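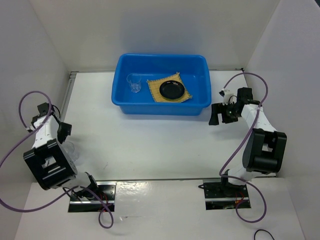
The blue bin method, or how I finally got the table cleared

I have been clearing tables wrong for my whole adult life! Four or five trips with a glass in one hand and a plate balanced on the other, then back again for the mats, then back again for the fork that slid under a napkin. So this spring I started using one big blue plastic bin for the lot, and I love it so much that I'm writing a whole post about it.

The idea came from my friend Esben Damgaard, who used to run the lunch counter at Plotden. He would go around with a tub on his hip and have the place cleared before the coffee was ready. I bought mine in December, left it in the garage full of Christmas lights (sorry, Esben), and only gave it a proper scrub last month.

What goes in: one place setting at a time while I'm still learning. The woven mat goes down first, a bit crooked is fine, and the plate sits right on top of it. I adore those black plates — they make plain rice look like dinner out — but they show every scratch, so a layer of something soft underneath makes me feel better. The clear glass stands up on its own next to the mat. I used to lay glasses on their sides and they rolled the whole way to the kitchen.

My tan mats are getting frayed at the corners and I don't care one bit. I shake them out over the back step before they go in the drawer. Please don't put yours in the washing machine. I did that with a set from Pranditz and they came out looking like shredded wheat.

The other nice thing is the rim. It's thick and rolled over, so it doesn't dig into your fingers like our old dish tub did, and the rounded corners wipe clean in no time.

Next up is trying it for my sister's birthday, with eight of us at the table and my mother's good glasses. I may need a second bin. I'm hoping they still have the blue!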